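The rack that earns its corner

Small shops live or die by what fits on the counter. Þórarinn Þorgeirsson has been selling scarves, keyrings and cloth bags from a narrow unit in Drilov for six years, and he reckons he has owned every kind of stand there is. The one he keeps going back to is the plain white wire rack that turns.

A round base, a few upright rods, and long arms at the top with tips that curl up so things don't slide off. It weighs very little and takes up less room than a tea tray.
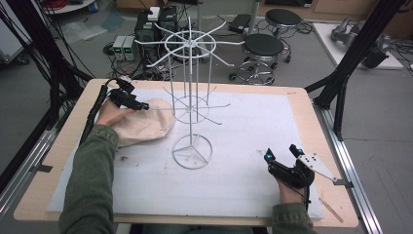 Bags are the awkward stock. A soft cotton bag put down in a heap looks like a duster, and customers treat it like one. Þorgeirsson smooths his flat on the table first, finds the handles, and hangs them with the opening facing in. Keyrings go on the lower ring, where children can reach them.

He changes the whole display every Monday before opening. It used to take him 43 minutes and now takes 38, most of it spent deciding what to leave out. The stockroom holds almost 600 items and the rack looks its best half empty.
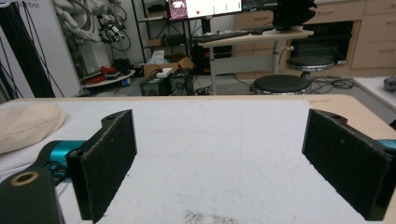 A pale work surface helps too. Loose threads and odd marks show up on it at once, and a damp cloth deals with most of them. He has no time for glass counters, which he says are all fingerprints by noon.

His other advice is to load opposite arms in pairs. Put four heavy bags on one side and the rack will lean, and then it stops turning properly. He learnt that in his first May, with the door propped open and a queue at the till.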